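Cord keeps its coils after storage, how do I get the twist out?
Electrical and Tools > Cords, Plugs, Hoses
3 answers

Muchen Fan

I have several black flexible cords between 10 and 50 feet long. Some are power cords for hand tools, and two are audio cables for a small speaker setup. All of them have been stored the same way, wrapped between hand and elbow and held with a tie. When I lay one out it does not go flat. It rises off the floor in a corkscrew, and if I pull on both ends the loops tighten into kinks instead of opening.

The worst is a Bumex cord with a vinyl jacket. It was in an unheated garage from November until spring and it is now stiff enough to hold a curve by itself. The copper seems fine, the tool runs, and the plug does not get warm.

I have tried hanging it from a hook by the middle and leaving it overnight. I have also tried wrapping it the opposite way, which helped for one use and then seemed to make it worse. What I want to know:

Is the corkscrew in the jacket or in the conductors?
Can it be removed, or should I replace the cords?
Is there a way to wrap them that does not cause this? I do not want to buy a reel for each one.

Thanks.

Gwilym Howells

Elbow wrapping is your problem. Stop doing that. Get a reel, Flindico makes a cheap one, and leave it on the wall. I had the same trouble with a garden hose and left it in the sun all afternoon and it was good after that. Cords are the same thing basically.

Also throw out the stiff one, vinyl does not come back.

Comments on this answer

Muchen Fan: The question says I would prefer not to use reels. Is the sun safe for the audio cables?

Gwilym Howells: Should be. Don't leave them out for a week.

Catrin Gape

There are two separate effects here and they need separate treatment.

Twist. Every time you wrap a loop around your elbow, you put one full turn of twist into the cord, always in the same direction. Ten loops, ten turns. If you took it off exactly the way it went on, by rotating the coil, those turns would come back out. Most people drop the coil and pull one end, so the turns stay in. Inside the jacket the insulated conductors are themselves laid in a spiral. Twisting one way tightens that spiral and twisting the other way loosens it. In both cases the conductors end up a slightly different length from the jacket, and the cord relieves the difference by bending into a corkscrew. Your answer to the first part is therefore "both."

Set. This is only in the jacket and insulation. Vinyl that is held in a bend slowly takes the shape of that bend. Cold makes it stiffer, so a cord that was coiled in a cold garage will resist straightening until it is warm. Old vinyl also loses the softener that was mixed into it, and that does not come back. Rubber jackets take less set and stay flexible at lower temperatures.

To remove the twist:

Unplug both ends. Bring the cord indoors and leave it at room temperature for a few hours.
Lay it out full length on a smooth floor. Do not pull it tight while there are loops in it. A small loop under tension becomes a kink, and a kink can break strands.
Hold one end still. Start at that end, pinch the cord lightly in a cloth, and walk toward the other end, letting the cord roll in your fingers. The free end will spin. Let it.
Repeat two or three times. Most of the twist leaves on the first pass.
Leave it straight overnight if you have the floor space.

Hanging it by the middle did little because both ends were probably touching the floor. Hang it by one end, from a stairwell or a balcony, with the other end clear of the ground, and it will unwind under its own weight. Only do this with a cord light enough that it is not straining the plug. Tie a loop of string to the jacket a foot below the plug and hang it from that.

Wrapping the opposite way worked once because it canceled some of the turns already in the cord. The next wrap added turns of the other sign. You cannot keep count of this in practice, so use a method that adds none.

Over-under does that. Make the first loop in the normal way, rolling the cord between thumb and finger so the loop lies flat. For the second, turn your wrist so that the cord passes underneath and the loop forms from the inside. Alternate. Each pair of loops adds up to zero twist. It takes ten minutes to learn with a thick cord and longer with a thin one. The one fault of the method is that if an end gets passed through the middle of the coil, you will pull out a row of overhand knots. Keep the ends on the outside and tie them there.

For a heavy power cord, a figure eight laid on the floor gives the same result with less handling.

On loop size: make them as large as your storage allows. The elbow wrap is bad partly because the turns at each end are so tight.

I would not use the sun. A dark jacket gets hotter than people expect, and the audio cables have softer insulation inside that can let the center conductor move off center at a bend. A warm room is enough.

Comments on this answer

Lingyun Cheng: Agree with all of this. For anyone using a Teixeira drum reel, unroll the cord completely before running a heater or a large saw. Heat builds up in the wound part.

Catrin Gape: Yes, and check the label, since many reels have a lower rating when wound.

Muchen Fan: The roll-through worked on three of the cords. The Bumex is better but still has a curve near one end.

Ifor Humphreys

Adding one thing for the vinyl cord. Before you decide whether to keep it, bend it into a U with your hands, slowly, at room temperature, and look at the outside of the bend. If there are fine cracks or the surface goes pale, cut the plug off and discard it. If the surface stays even, the cord is stiff and still usable. Check the last foot at both ends with more care than the rest — that is where the bending is concentrated and where the strands fail first.

A remaining curve near one end is normal. A short length has very little weight to pull itself straight, so it keeps its set after the long middle section has relaxed. It does no harm. On a bench, let the slack lie in one wide loop toward the back and do not try to force the end flat.
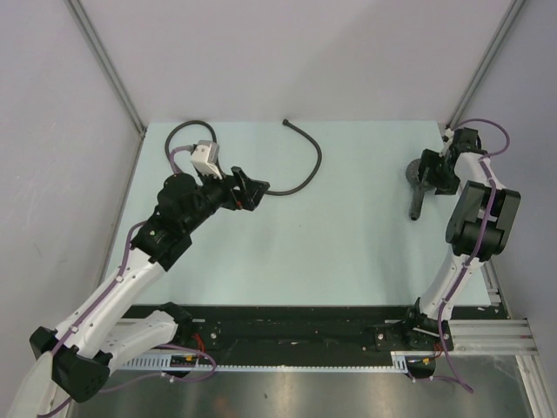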